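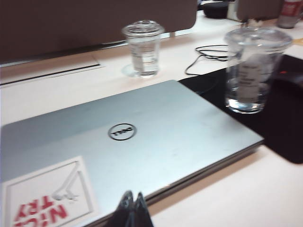

Ollalix Users Board / Hardware Faults / Re: Gripper drifts down after a pause

Second time since August. I pause the arm over the desk, the wrist sags, and the fingers end up a lot closer to the laptop lid than the pose says. No fault in the log. Firmware is current. Wrist motor has done almost 4,000 cycles.
-bracketfern

Check your hold current. Vamen drivers drop it at idle to keep the motor cool. Mine shipped at 800 mA and I set it to 1,000. No sag since.
-tinshed

I wouldn't touch the current until he's looked at the belt. Same symptom here, and it was a loose grub screw on the wrist pulley.
-Malik_rd_garage

Belt's tight, did it Friday. Grub screw I haven't checked.
-bracketfern

Whatever the cause, get the drinks off that desk. A lidded cup still leaks if an arm knocks it over, and there's a cable right there.
-pollyw

One's behind the laptop, the other's just past its right corner. The fault is straight down, so I don't see the problem.
-bracketfern

It's straight down so far. You don't know what's wrong with it yet. Move them and run it over a bare bench.
-pollyw

Agree with pollyw. Also the Grolico brake kit fits that wrist if you want it to hold with the power off.
-tinshed

Fair enough, cups are going. Pulling the wrist cover tonight.
-bracketfern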